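Gotov Family Talk Cards – Boxed Set

$2 shipping on your first box

I made the first version of these cards on my own dining table with a pair of scissors, when my oldest started seventh grade and I realized I had no idea how to bring up vaping without sounding like a poster in the nurse's office. Now it's a proper boxed set, printed by Imhof, and I still can't quite believe it!

You get 193 cards in a sturdy lift-off box, sorted by color tab into alcohol, nicotine, pills at home, marijuana, and what to do at a party when the ride home has been drinking. Each card has one question on the front and a few notes for the grown-up on the back. The questions are short. Some are a bit silly (kids open up faster after a silly one, mine do anyway), and a few are hard, so those have a gray corner and you can pull them out until you're ready.

We use ours at snack time, two or three cards and then we stop – I'd really urge you to stop while they're still talking.

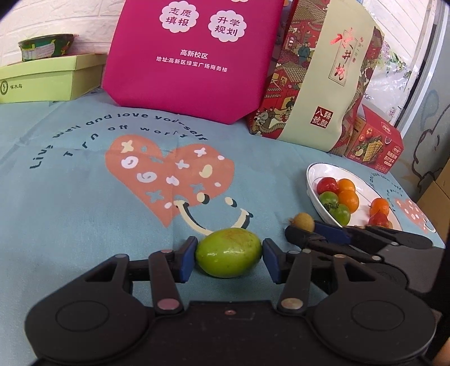
Joaquim Prata wrote in to say that his daughter skipped every nicotine card for a month, then picked one herself in the car and talked all the way to practice. He'd like a smaller travel box, please. I hear you, Joaquim! The Wesunora pocket pack has the party and ride-home cards only and fits in a glove compartment.

The cards are written for ages 11 to 17. They won't replace a counselor or a doctor, and if you're already worried about your kid, please call one first.

Boxed set: 193 cards, parent booklet, blank cards for your own questions
Card stock: 400 gsm, matte, rounded corners
Languages: English, Spanish booklet on request
School orders: ask for the Notevness classroom edition, 276 cards
Returns: unused sets, within the month

Questions about school orders go to Preben Mogensen, everything else comes to me.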